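Thermometer drift and the oven dial

January 2018

The oven in this apartment has a dial marked in 25-degree steps and a light that goes off when it claims to be at temperature. I had been baking bread in it for long enough to know that the claim was wrong, but I had never measured by how much. Over the last few weekends I did, using three probe thermometers and a notebook.

The thermometers were a Grarnatier dial type with a hook, a Clastow digital with a wired probe, and an old Sterkon that came out of a drawer and needed a battery. Before any of them went near the oven I checked them in ice water and then in boiling water. The method matters more than people think. Ice water means a glass packed with crushed ice and then topped up with cold water, stirred, left for a few minutes and stirred again. A few cubes floating in tap water will give you a number well above freezing and you will blame the probe.

Boiling water needs a correction for altitude. The kitchen is at 1,329 feet, which puts the boiling point a little over two degrees Fahrenheit below the textbook 212. The Clastow was within a degree at both ends. The Sterkon read high by 4 degrees in ice and high by the same amount in the boil, so it is usable with a note taped to the back. The Grarnatier does not go low enough for the ice test, and its scale is too coarse to say much about the boil.

For the oven itself I clipped the Clastow probe to the middle of the center rack, clear of the metal, and logged a reading every minute by hand. I set the dial to 350 and left the door shut. The light went off early, with the air at 287. It took a good while longer before the average settled, and it settled at 331.

The swing is the other half of the problem. The element cycles on and off, and at a 350 setting the air moved through a range of 63 degrees from peak to trough. A single reading is close to useless under those conditions. You need several full cycles and an average, and the first cycle after preheating should be thrown out, as it overshoots.

A pizza steel on the bottom rack slows the swing down. I have not tried two of them. The cost is preheat time, and for a tray of cookies it is not worth it. For bread I now leave the steel in and set the dial one mark higher than the recipe says.

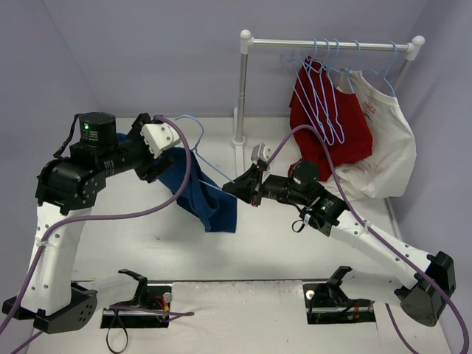 The hanging oven thermometer still has a use. It responds slowly, so it smooths out the cycling by itself, and once the oven has been on for a while its needle sits close to the average I worked out from the log. It also stays in the oven, with no wire running through the door gasket. I check it through the glass. Opening the door dumps enough heat that the reading is no good for several minutes afterward.

A commenter asked about the Spahić thermometer with the two probes. I have not used it. Two probes would let me compare the front and back of the rack in a single run — at present I have to move the one probe and repeat the whole log — so it is on the list.

Next is the broiler, which has no temperature marks at all, only LO and HI. The Clastow probe wire has a lower heat limit than the broiler can reach, so that test will have to wait for a different probe.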